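I've had the Gevden sorting bench in my garage since March, and I think I finally have enough miles on it to say something useful. Short version: I love it, I'd buy it again, and I'd complain about the same two things again. Long version, get a coffee!

First, what I was replacing. I sell secondhand hardware out of our garage in Curnville (hinges, drawer pulls, faucet parts, odd plumbing fittings, whatever I find at estate sales) and for years my "system" was shoeboxes on a folding table. Shoeboxes get soggy at the corners. Folding tables bounce. Every time I dumped out a coffee can of screws the whole thing wobbled like a diving board, and half of them rolled onto the floor and under the freezer, where they still live.

The Gevden is a pretty simple idea. You get a metal frame, a set of ledges for plastic bins to rest on, and a stainless steel rail along the front. The bins tip toward you a little so you can reach in without standing on your toes. I paid 167 dollars for mine from Lokden, which is the restaurant and shop supply place out by the highway, and that included the frame, the ledges and the rail but NOT the bins. Read that twice before you order, because the photo on the box is full of bins and I drove home thinking I had some.

Putting it together took me an evening. The instructions are all drawings, no words, and step four shows a bolt going in from the left when it really has to go in from the right. I figured that out after I'd tightened it down and had to back everything out again. There's a little hex wrench included and it's fine, but if you own a proper ratchet use that and save your knuckles. The feet screw up and down for leveling and my garage floor slopes toward the door, so I was very glad of those. They don't have locking nuts though, and mine have crept a bit. I put a dab of thread locker on the back two and they've behaved.

Now the steel. I went back and forth on whether I cared about stainless, because there's a painted version that costs 30 dollars less. I'm so happy I didn't cheap out. I drag metal parts across this thing all day long. I set down greasy faucet stems on it. I've wiped it with dish soap, vinegar, and one time with some orange hand cleaner that I would not recommend near anything you like. Paint would've been gone by the second week. The steel picks up scuffs and smudges, sure, and if you're the kind of person who wants a mirror finish you'll be polishing forever, but a damp rag and then a dry one gets it back to decent. Wipe along the length of it, with the grain, or you'll get swirls that show up under a bright light.

The front edge has a folded lip, and this is my favorite part of the whole bench. Small stuff that rolls forward stops there. I used to lose a washer every ten minutes and now they just line up along the front waiting for me. The crease does collect grit, so once in a while I run an old toothbrush down it. My first impression was that the edge would be sharp, and I wore gloves the first couple of days, but the fold is smooth and I've leaned my forearms on it for hours with no trouble.

On to bins. I bought Gajewski bins for mine, the plain plastic ones, and mixed the colors on purpose: dark blue for stuff that's sorted, light blue for stuff I haven't gone through yet. It sounds fussy but it has honestly changed my mornings. I walk in at 10 with my coffee and my eyes go right to the light blue, and that's the job for the day. The ones with ridges molded down the sides feel stiffer to me when they're loaded up with brass. The smooth ones wipe out faster. I wouldn't pay extra for either, I'd just get whichever is in stock.

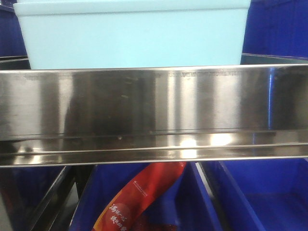
Do you have to use one brand of bin with the ledges? Any straight-sided plastic bin with a flat bottom will sit on them, so long as it isn't deeper front to back than the ledge, and you should measure that before you buy a stack.

So, the complaints. Number one is the gap behind the rail. If a bin isn't pushed snug up to it, small parts drop down in there, and to get them out you have to lift the bin off and fish around with a magnet (which does nothing for brass, ask me how I know). A strip of foam weatherstripping fixed it for me. Number two is noise! Dump a can of bolts onto bare steel in a closed garage and your ears will ring. I lay an old bath towel down first and shake it out after.

I sorted a lot of 1,000 cabinet screws on it last month, all sizes jumbled together, and my back felt fine afterward. On the folding table I'd have been on the couch with a heating pad. For me that's the whole review right there. Four and a half stars, and I'd give it the other half if they'd fix the drawing in step four.

COMMENTS (4)

rustyhinge
Same bench, same wrong bolt in step four. I thought I was losing my mind. Thanks for the weatherstripping tip, going to try that this weekend.

garageqt
Does the rail come off for cleaning or is it fixed once it's on?

Reply from the author
It comes off, four bolts from underneath. I've only done it once and you'll want a second pair of hands to hold the far end.

plumbbob_2
I have the painted one and can confirm, it's chipped all along the front edge. Wish I'd spent the extra.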